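Prüfliste Manipulationsplatz Küche, mit Anmerkungen
Projekt Flornden, Versuchsreihe Greifpunktschätzung
Geprüft: Zoltán Oláh. Gegengelesen: Tamás Szabó
Stand: Januar

1. Not-Halt an beiden Armen ausgelöst und quittiert
i. O.
Anmerkung: Quittierung am zweiten Arm erst beim erneuten Versuch angenommen. Taster beobachten.

2. Geschwindigkeitsgrenze im Versuchsbetrieb
i. O., eingestellt 170 mm/s
Anmerkung: Der Wert aus der Reihe Idow (325 mm/s) war noch im alten Profil hinterlegt. Profil gelöscht.

3. Kraftschwelle für Abbruch
i. O.

4. Kabelführung über den gesamten Arbeitsraum
bedingt i. O.
Anmerkung: Schleife bei voller Streckung knapp. Vor der nächsten Reihe nachführen.

5. Kalibrierung Kamera zu Armbasis
i. O., Restfehler 2 mm
Anmerkung: Grenzwert laut Famham-Protokoll eingehalten. Nach jedem Umsetzen der Basis wiederholen.

6. Protokollierung und Zeitstempel
nicht i. O.
Anmerkung: Versatz zwischen Gelenkdaten und Bilddaten. Läufe mit Versatz werden verworfen, nicht nachträglich korrigiert.
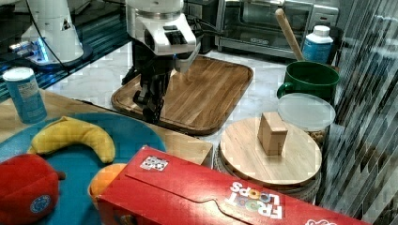
7. Aussagekraft der Ergebnisse
Die Methode Kim schätzt den Greifpunkt ohne Objektmodell und wurde über 300 Läufe gegen die Variante mit hinterlegten Modellen geprüft. Bei starren Körpern lagen beide gleichauf, bei nachgiebigen war Kim besser. Für die Abnahme zählt, ob die Szene beide Klassen enthält: Plüschbanane und Plüschapfel auf der blaugrünen Unterlage decken die nachgiebige ab, der kleine Holzklotz auf dem runden Brett die starre. Der Froot-Loops-Karton liegt mit kopfstehendem Schriftzug und eignet sich damit als Prüffall für die Lageschätzung - die Auswertung muss ihn getrennt führen.

8. Freiraum unter dem Greifer vor Start
i. O.
Anmerkung: Sichtprüfung bei geöffneten Fingern, vor jedem Lauf zu wiederholen.

9. Freigabe
Erteilt für Einzelarmbetrieb. Zweiarmbetrieb gesperrt, bis Punkt 4 und 6 erledigt sind. Rückmeldung an T. Szabó.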